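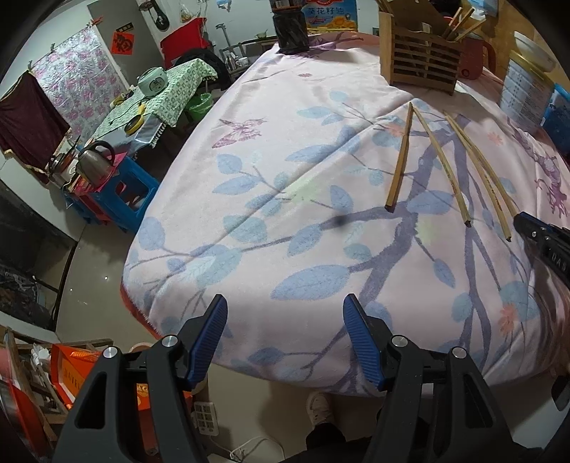 Page last changed: 16 May 2025

Home | Course notes | Reading | Term dates | Contact

Filed under: Evening Classes / Setting and Clearing the Table

Notes for the third session: chopsticks, and where they live

Welcome back, and thank you to everyone who stayed behind last time to help stack the chairs. These notes go over what we covered at Stokcombe, for those who missed it and for those (I include myself) who write things down and then can't read their own handwriting. Have them beside you while you practise at home, and don't fret about doing it all in one evening.

We began with loose chopsticks on the table. It is a very ordinary sight, four wooden ones fanned out on the cloth with their narrow ends pointing away from you and the rest still standing in the holder behind, and it makes a good starting point because you can see at once which end is which. The square end is the one you hold. The narrow end goes in the food, and so it is the end you keep your fingers off when you are laying or clearing. Pick up by the square end every time, even when you are only moving them along a bit, and after a week or two your hand does it for you.

Pairing comes next. Take two, stand them upright on the table with the square ends down, and see whether the tops are level. If one is taller, put it aside and try another. Wooden ones that have been through the wash for years will bow a little, and two that bow the same way can make a perfectly good pair, so don't be too quick to throw anything out. Sheena Mowat brought in a bundle from the Lemgate jumble sale, 56 in all, and we had great fun matching them up (the last few were hopeless, and are now holding up her sweet peas).

A word on cloths. Several of you asked whether a plush cloth is a bad idea for a table that gets used. I am fond of them, I must say - a pale pink one with purple branches and blue and teal leaves cheers up a room no end, and there is a butterfly on it if you look towards the upper left. Two things to watch, though. A thick pile makes it harder to pinch up something as thin as a chopstick, so slide a fingertip under the square end and tip it up first. And a busy print hides small things, so run your palm over the whole cloth before you shake it out. A long crease, corner to corner or thereabouts, can be eased out by hand from the middle; do it before anything is set down, or you will be lifting every bowl twice.

Now the holder. A slatted wooden one suits chopsticks well, as the air gets in between the bars. Let them dry flat on a tea towel first, then stand them in it. We had a long and friendly disagreement about which end should go up. The Wainwright handout says narrow end up, so that the tips dry; my mother always did the opposite, so that people took them by the proper end. Either will do, provided the whole household agrees on it. Keep the holder at the back of the table, along with the mugs and bowls, and leave the front clear for laying.

To practise before next time:

Lay three places, clear them, and lay them again, picking up by the square end throughout.

Sort whatever chopsticks you have at home into pairs and tie each pair with a bit of thread.

Bring one pair you like and one you don't, and be ready to say why.

Next session we move on to bowls and how to stack them. The Flukanow booklet is in the blue folder by the door, and pages 2 and 3 are the only ones you need. Please put it back afterwards, as we have just the one copy until the printer is mended.

Back to course notes | Next session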